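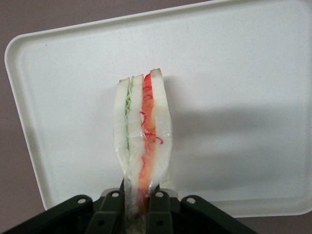
Lunch Line: teaching the arm to pick up wrapped food

This is the fourth page of the Lunch Line project for the Flimstead robotics club. By now your team should have an arm that homes itself, a gripper that opens and closes on command, and a working picture from the wrist camera. If any of those three is missing, go back to page two or three. The steps below won't work without them.

The task is to pick a wrapped toy sandwich off the table, lift it over the serving tray, and set it down without dropping or crushing it. Plan on two club meetings. Teams that have already done the block-stacking page may get through it in one.

What you need

The club arm with the two-finger gripper
The wrist camera, plugged in and focused
One toy sandwich, wrapped in clear plastic
The white serving tray
Masking tape and a ruler
A laptop with Fikska installed (the club's control program)
The team notebook

Toy sandwiches are kept in the drawer marked Millet, named after the team that first ran this project. Put yours back in the same drawer at the end of the meeting, wrapped. If the wrap has torn, replace it before you put it away. One layer is enough. Pull it snug and fold the loose ends toward the bottom.

Step 1. Set up the table

Tape the tray down at two corners so it can't slide. Mark the pickup spot with a small cross of masking tape, 200 mm from the front edge of the arm's base. Measure from the base plate and not from the motor housing, which sticks out farther on one side.

Turn off any lamp that points straight at the tray. Plastic wrap reflects a lot of light, and a bright streak can fool the edge finder in Fikska into seeing a line between bread slices where there isn't one. The ceiling lights alone are fine.

Step 2. Stand the sandwich up

Set the sandwich on the cross with its layers upright and the crusts on the same side for every run. The gripper closes from left to right, so the outer slices of bread should face the two fingers. If you turn it the other way, the fingers press on the edges of the filling and the whole thing tends to fold.

If it won't stand by itself, make a small holder from two folded index cards. Keep the holder lower than the place where the fingers will close.

Step 3. Find the open width

In Fikska, open the Gripper tab and type in an opening of 80 mm. Bring the fingers down on either side of the sandwich with the jog buttons, slowest speed. You want a clear gap on both sides. If one finger touches first, stop and move the arm sideways. Don't fix it by moving the sandwich, or your taught position will be wrong every time after this.

Write down the arm position when the gap looks even. Save it in Fikska as OVER_PICK before you go any lower. Then go down to grip height and save that as PICK.

Step 4. Set the grip

This step takes the longest. Foam bread squeezes, and plastic wrap slips. Too little grip and the sandwich slides out on the way up. Too much and the layers bulge out at the top.

Start with the grip force at 10 percent. Close, wait one second, and lift a short way, no more than the width of your hand. Watch the end the fingers are holding. If the wrap moves but the bread doesn't, you're holding plastic and nothing else. Lower the sandwich, open the gripper, and go up by 2 percent.

Keep going until you get five lifts in a row with no slipping. Most of our sandwiches hold well at 27 percent. Yours may need a different number, depending on how tight the wrap is, so do the test and don't copy the setting from another team. Put every try in the notebook, including the bad ones:

Force
Held or dropped
Did the bread bulge
Anything you changed since the last try

Change one thing at a time. If you raise the force and rewrap the sandwich in the same try, you can't tell which one helped.

Step 5. Check with the wrist camera

With the sandwich gripped and lifted over the tray, look at the camera view. The tray makes a plain white background, so the edges of the bread and the colored fillings should be easy to pick out. Check these things:

The held end sits between both fingers, with neither finger off to one side.
The slices run more or less straight up from the grip. A small lean is all right.
You can tell the fillings apart. The green one and the orange-red one are what the program uses to work out which way around the sandwich is.

Creases in the wrap near the fingers are normal. Creases that run all the way up to the crusts mean the wrap is too loose or the grip is too tight.

Click Save Reference to store the view. Fikska compares later pickups with this one, so take a new reference whenever you change sandwiches or rewrap the old one. A shadow on the tray is fine as long as it's there every time. Stand in the same place while you run the program, and keep your sleeves out of the light.

Step 6. Write the sequence

Open a new program and name it with your team name and the word lunch. Enter the moves in this order:

HOME
OPEN 80
MOVE OVER_PICK
MOVE PICK slow
CLOSE (your force)
WAIT 1
MOVE OVER_PICK slow
MOVE OVER_TRAY
CHECK reference
MOVE PLACE slow
OPEN 80
WAIT 1
MOVE OVER_TRAY
HOME

You still have to teach OVER_TRAY and PLACE. Do it the same way you did the pickup points, with the sandwich in the gripper. For PLACE, stop as soon as the sandwich touches the tray. Pushing down farther bends it against the fingers, and it will spring sideways when they open.

The first WAIT matters. The fingers report closed a little before the foam has finished squeezing, and a lift that starts too early will lose the sandwich even at a good force setting.

Step 7. Run it

Have one person at the laptop and one at the stop button. Everybody else stays behind the tape line on the floor. Safety glasses on, hair tied back, no hands over the tray while the arm has power.

Run the program once at quarter speed. If it finishes cleanly, run it at half speed. We don't run this project at full speed in the club room.

To pass this page, your team needs ten runs in a row at half speed with the sandwich placed on the tray. It may tip over after the fingers let go. That still counts, provided it stays inside the rim.

If something goes wrong

The sandwich drops on the way up. Check the wrap first. A loose wrap causes more drops than a weak grip. Then check that PICK is low enough for the fingers to hold bread and not just the folded film at the end.

The sandwich turns in the grip. The fingers are closing on one corner. Teach PICK again with the gap even on both sides.

It sticks to one finger when the gripper opens. The film is clinging. Wipe the finger plates with a dry cloth and try again. If it keeps happening, fold the loose film more neatly, and add a second OPEN command after the last WAIT.

CHECK fails but the grip looks good. The light has probably changed. Take a new reference. If it fails again right away, look for a smear on the camera lens.

The gripper closes crooked. Stop and tell Bendik Rustad or another mentor. Don't tighten the linkage yourself. Those joints are supposed to move freely, and we have already had to replace one that was screwed down hard.

For teams that finish early

Try the same sequence with the sandwich turned around, so the green filling is on the other side, and have the program place it on a different part of the tray depending on what the camera finds. You will need the IF command from the Grarnomden worksheet, which is in the binder next to the parts shelf. Leave the grip force where it is. Start by getting the camera to print the word GREEN or RED on the laptop with the arm standing still, and add the moves after that works.

Before you leave

Send the arm home, turn off the power, and save your program to the club drive as well as the laptop. Peel up the masking tape. Hand in the notebook with your final force setting circled. The March demo uses whichever setting is circled, so make sure it's the right one.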